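Search posts
Search
Latest Top People Media

Lai-ching Su
A thread on drawer runners, as I've now replaced enough of them to have views. Mostly side-mounted ball bearing types, a little on plain wooden runners at the end.

Lai-ching Su
Measure the gap first. Most side-mounted runners want 12.7 mm each side, so the drawer box should be 25.4 mm narrower than the opening. A millimetre over is fine. A millimetre under and the drawer will bind at the back, where you can't see it.

Lai-ching Su
Measure the opening at the front, the middle and the back. Old carcasses are rarely square. The one I did on Sunday was 3 mm tighter at the rear. I planed the drawer sides. Packing out the front would have left the drawer too loose.

Lai-ching Su
Load ratings are given per pair, for one length, usually 450 mm. Longer runners of the same section carry less when fully open. The Lehtinen sheet prints this in a footnote on the last page. Gastodis leaves it out and you have to write and ask.

Lai-ching Su
Rated load includes the drawer itself. A deep box in 15 mm birch ply is heavier than people expect. Weigh it on the bathroom scales before you order.
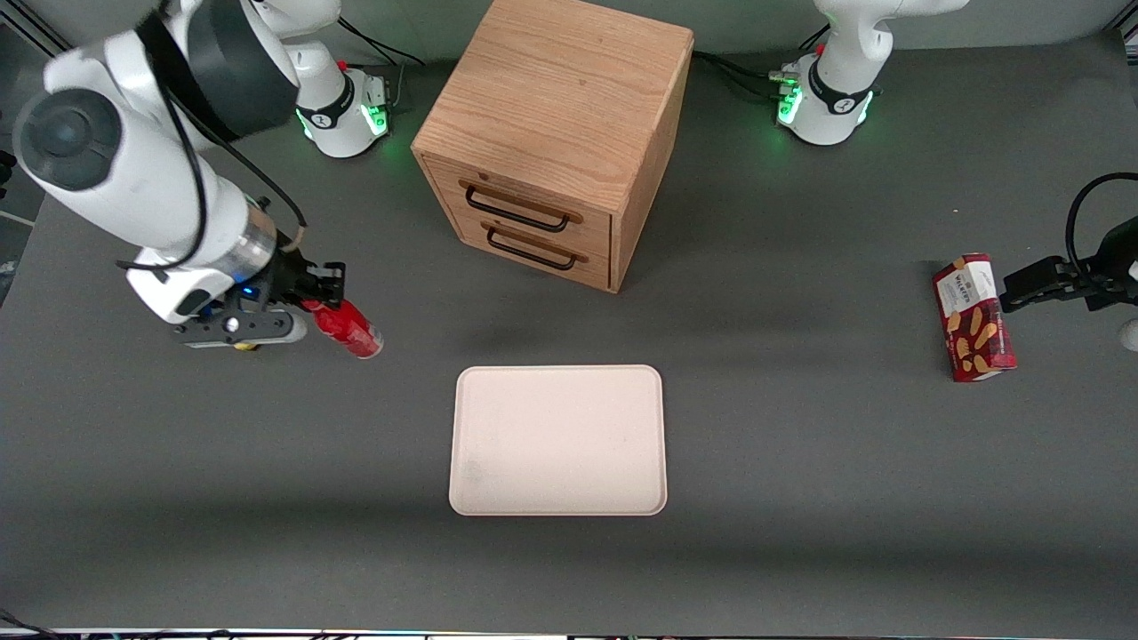 Lai-ching Su
Full extension or three-quarter? Three-quarter is cheaper, stiffer and good enough for anything you reach into from above. Full extension earns its cost in deep drawers under a worktop, where the back third is otherwise lost.

Lai-ching Su
Fixing: use the slotted holes first, one screw front and back, check the travel, then adjust. Only put screws in the round holes once it runs true. If you start with the round holes you'll be filling and redrilling them by the evening.

Lai-ching Su
Screw heads must sit below the inner track. Most scraping noises I get asked about are a screw head that stands 0.5 mm proud. Pan heads are supplied with the Menwood sets and they clear it. Countersunk ones out of the tin often don't.

Lai-ching Su
Correction to the load post: I wrote 450 mm, and that's right for Lehtinen. Gastodis replied to say theirs are tested at 500. So the two sheets can't be compared line by line.

Lai-ching Su
Lubrication. Ball bearing runners come greased and should be left alone. If they've filled with sawdust, take them off, wipe out the track with a dry rag, and put back a smear of light grease. Spray oil thins what's there and collects dust.

Lai-ching Su
Soft close adds resistance over the last 50 mm or so of travel. On a light drawer it can stop short of shut. Check that the damper suits the weight before blaming the alignment – the fault looks the same from the front.

Lai-ching Su
Plain wooden runners: rub with candle wax, both faces. Beeswax polish is too soft and drags in warm weather. If the runner has worn a groove, glue in a hardwood strip and plane it level with the rest.

Lai-ching Su
Someone asked about width. Once a drawer is much wider than it is deep, it racks when pulled from one side. My limit on side-mounts is 600 mm wide with 400 mm runners. Past that I fit two handles or split it into two drawers.

Lai-ching Su
Undermount runners need a thread of their own. The tolerances are tighter and the notch at the back of the box has to be right first time. I have a Fistotia pair on the bench and will post the jig drawing when I've redrawn it to scale.

Contact · Terms · Privacy · Back to top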